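Occupational Health and Safety II
Unit 9: Noise Exposure and Hearing Conservation
Instructor: Diệp Tiêu
Handout revised 31 October 2023

Students should read this handout before the seminar and bring the Wunard worksheet, completed in pencil.

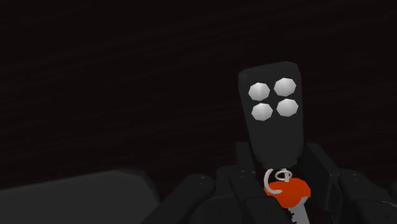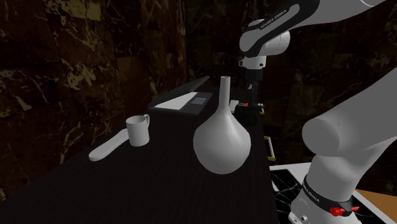
9.1 Why noise is assessed

Hearing loss caused by noise at work is permanent and usually develops slowly. Employees often notice it first as difficulty following speech in a busy room. Ringing in the ears after a shift is an early warning and should be reported. An assessment identifies who is exposed, for how long, and to what level.

9.2 Measuring exposure

Sound level is expressed in decibels, weighted to reflect the response of the human ear (dBA). The scale is logarithmic, and levels from two machines cannot simply be added. Two identical sources running together produce a level three decibels higher than one source alone.

A sound level meter gives the level at one position. A dosimeter is worn by the employee and records exposure across the shift. The dosimeter is preferred where employees move between areas — maintenance staff are the usual case.

9.3 Case for discussion: the Stamis bottling line

Stamis operates a filling hall with 34 employees on the day shift. A meter reading beside the capping machine gave 94 dBA. Operators stand at this position for 30 minutes at a time and then rotate to the packing area. Earplugs are available at the hall entrance, but no fitting instruction has been given.

Prepare short written responses on the following points:

Which further measurements are needed before daily exposure can be estimated?
Could the capping machine be enclosed, and what access would operators still require?
What are the limits of job rotation as a control?

9.4 Order of controls

Quieter equipment and changes to the process are considered first, followed by enclosures, barriers and damping. Administrative measures come next. Hearing protection is used while other controls are being put in place, or where they do not reduce exposure enough. It must be fitted to the individual and worn for the whole period of exposure — removing it even briefly reduces its benefit considerably.

Reading for next week: Riltato case file, sections on audiometric testing and record keeping.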